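Cleaning and looking after an old desktop computer at home

I repair small things in my workshop behind the house, mostly for neighbours and for the people who come from Ferri. Many of them bring a computer which is "dying", and very often it only needs to be cleaned. In these notes I write how I do it. You do not need to be a technician, but you need patience and a good light.

Before you start

Turn off the computer from the menu, then switch off the power supply at the back and pull out the cable. After this, press the start button once and hold it for a few seconds. Never open the power supply itself. If it is full of dust, blow it gently from outside and leave the screws alone.

Take off your wool jumper. My friend Lino Fabbri laughs at me for this, but in winter I can feel the small shocks on every door handle, and I don't want them on my memory modules. Touch a radiator or a tap first, and again from time to time.

Find a table at the height of your elbows. The floor is bad for the back and worse for the screws. I put the screws in an egg box, one hole for each place they came from, and write on the lid with a pencil. For many years I used one cup for everything, and I lost a whole evening trying which screw goes where.

Lay the tower on its side, with the open side up. Standing up, it falls too easily when you pull a cable.

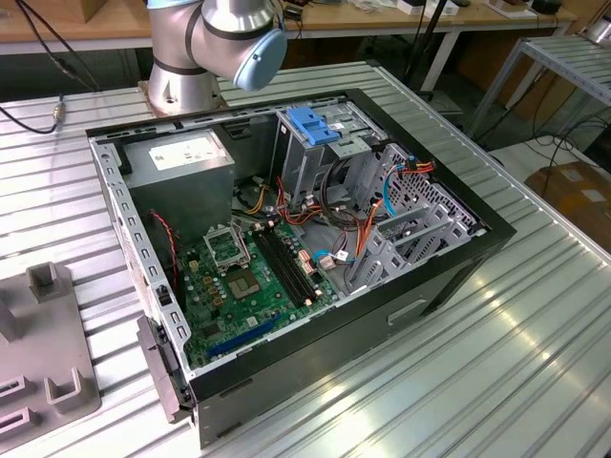 Side panel off, power supply in the upper left corner in both pictures.
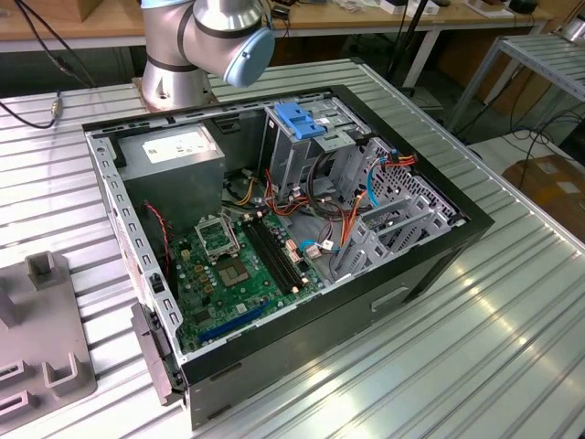 Removing the dust

Start with a soft brush, a wide one for painting, which has never seen paint. Brush towards you and keep the vacuum cleaner hose in the other hand, at the distance of a palm. Don't let the plastic nozzle touch the board. For the corners I use an old make-up brush that my wife gave me.

Compressed air in a can is good, but use short puffs and keep the can upright. If you turn it over, it spits cold liquid. Hold every fan with one finger while you blow, otherwise it spins much too fast and the bearing suffers. One can is enough for two or three computers if you are not in a hurry.

For sticky dust, as you find in a kitchen or in a house of smokers, take a cotton bud and a little isopropyl alcohol. Wipe the fan blades one by one. Let everything dry for 30 minutes with the window open. Do not use window spray, and please no vinegar – Settimio Bortolotti tried it on his son's computer, and the smell was there until September.

Small parts and contacts

If you take out memory modules, hold them by the edges and put them on paper, not on plastic foil. The gold contacts can be cleaned with a white pencil eraser, very lightly, far away from the computer so the crumbs do not fall inside.

If you lift the processor cooler, you must clean off the old paste and put new one. A drop like a small pea is enough. And if the processor is out, never touch inside its socket, not even with the brush.

Closing it again

Look for every cable before you put the panel back. A cable that hangs into a fan makes a noise like a playing card in a bicycle wheel. Put in all the screws by hand first, and only then tighten them, not too strong.

Where the computer lives is also important. Lift it nearly 20 centimetres from the floor if you have a carpet or a dog, and leave a hand of free space behind it. I clean mine twice in a year, in spring and when the heating starts. The brush I wash with soap afterwards and hang with the hairs down, so it is ready for the next time.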